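Gripper trials: the Vamis stays on for now
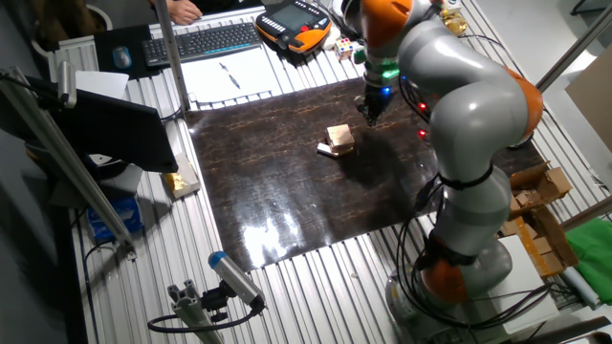
Flynn Cosgrove

We have started comparing two grippers for the block-stacking work, the Vamis we already had and the Sendeck that came in last month. Both bolt to the same flange, so a swap takes 13 minutes if the cable clips behave.

The test is a dull one. The arm picks up a wooden cube, sets it on a flat block, lets go and backs away. Then it does the same thing again from a slightly different start. Each gripper gets 225 tries at the same speed, with the dark mat left in place the whole time.

The Vamis has finished its set. It dropped the cube on three tries and nudged the lower block on a few more, mostly when it came down off center. The Sendeck is a little over 80 tries in. It closes faster, but it opens wider than we need and tends to push the cube sideways on release. Aurel Bălan thinks new fingertips would fix that and has drawn a narrower pair. They should be printed by the end of the week.

The mat is giving us some trouble too. It is shiny, and the overhead lights leave a white patch that one of the cameras keeps reading as an edge. We tried dimming the lights, which made the cube harder to find. A matte sheet is on order from Tudose.

If you need the arm for something else, ask Aurel before changing the payload settings – the two grippers do not weigh the same, and the saved values are easy to mix up. Log sheets go in the tray by the door.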